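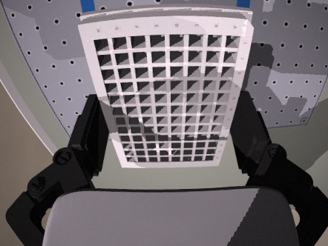
How long does it take to get a sourdough starter going from nothing?

Mine took 16 days, and I was told to expect five.

The five came from a booklet that arrived with my jar, a Braverness, which cost more than my first bicycle and does the work of a jam jar. Day one: flour and water. Day two: throw half away and add more flour and water. Day three: same again, with feeling. By day five I was meant to have something bubbly and pleasantly sour. I had wallpaper paste with a smell like a gym bag.

I wrote to Tarık Güler, who taught the bread class I took in June and who made the mistake of giving us all his email. His reply was two words long. "Keep feeding." So I kept feeding. I had bought a sack of rye from Bilgin by then, and my kitchen scale had opinions of its own (it once told me a spoonful of flour weighed 3056 grams, and I changed the battery).

What finally did the trick, I think, was moving the jar off the windowsill. My windowsill in January is a fine place to keep butter. On top of the fridge the thing woke up within two days and climbed out of the jar overnight, onto the fridge, and down the back of it.
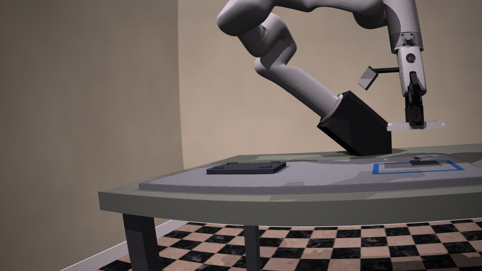 The first loaf

530 grams of flour, 118 of starter, salt, water until it looked like the one in class. I let it rise all day and baked it hot in the heavy pot. It came out flat, dark and very chewy. My sister called it "rustic" and asked if there was any other bread.

The second one was better. The third I forgot to salt.

If you're starting your own, use rye, find a warm shelf, and put a plate under the jar. I'm trying a seeded loaf next, once my jaw has had a rest.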